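**Grekport amplía su programa de recogida y reutilización de ropa deportiva a los clubes de base**

*Las inscripciones se abren en marzo para las entidades con equipos infantiles y juveniles*

Grekport, distribuidora de material deportivo, extenderá desde marzo su programa Rakena de recogida de equipaciones usadas a clubes de fútbol, baloncesto y balonmano de categorías de formación. Hasta ahora el servicio solo estaba disponible para centros escolares que ya eran clientes de la empresa.

El programa recoge camisetas, pantalones y chándales que los clubes retiran al cambiar de temporada, de patrocinador o de talla. Las prendas se revisan, se lavan y se clasifican en el almacén de Plisside. Las que están en buen estado vuelven a circular entre los clubes inscritos. Las que no pueden usarse de nuevo se entregan a Cirnine, empresa dedicada a la recuperación de fibras textiles, que las destina a relleno y a paños industriales.

La inscripción es gratuita. Cada entidad debe reunir un mínimo de 40 prendas por recogida y entregarlas limpias, secas y separadas por tipo. No se admiten calzado, espinilleras ni ropa interior técnica. El transporte corre a cargo de Grekport cuando el club se encuentra a menos de 100 kilómetros de Plisside; en distancias mayores, el coste se reparte a partes iguales. 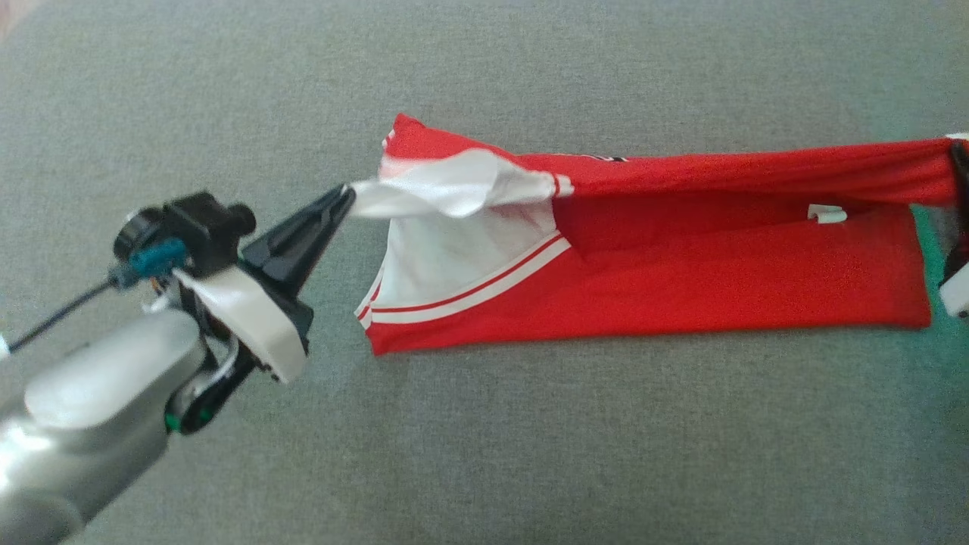 ¿Qué ocurre con los escudos y los nombres de los patrocinadores? Se retiran o se cubren en el almacén antes de que la prenda salga hacia otro club. Si el estampado no puede eliminarse sin dañar el tejido, la camiseta pasa directamente a reciclaje, salvo que el club de origen autorice por escrito su uso en entrenamientos.

Los clubes que soliciten ropa pagarán una tarifa única por lote, que cubre el lavado y la preparación. Los lotes se componen de 10 camisetas del mismo color y de tallas consecutivas, desde la infantil más pequeña hasta la juvenil. Los dorsales se suministran aparte, en láminas termoadhesivas, y puede aplicarlos el propio club o el taller de Plisside.

En la fase escolar, las peticiones se concentraron en las tallas infantiles, mientras que la mayor parte de la ropa entregada correspondía a tallas de adulto. Para corregir ese desajuste, Grekport dará prioridad en las primeras recogidas a los clubes que aporten equipaciones de benjamines y alevines. Estas entidades podrán reservar su lote antes que el resto.

La empresa ha modificado también el etiquetado. Cada prenda llevará una etiqueta interior con la talla comprobada en el almacén, que puede diferir de la original si el tejido ha encogido con los lavados, y con las instrucciones de cuidado. Se recomienda lavar del revés, en agua fría y sin secadora.

Las solicitudes se presentan mediante el formulario del programa Rakena, disponible en la página web de Grekport y en sus tiendas. El plazo permanecerá abierto hasta completar la primera ruta de recogida, que saldrá un lunes y hará parada en 19 municipios. Los clubes admitidos recibirán el horario y el punto de entrega por correo electrónico.

**Contacto para medios**
Departamento de Comunicación de Grekport
Atención de lunes a viernes, de 9:00 a 14:00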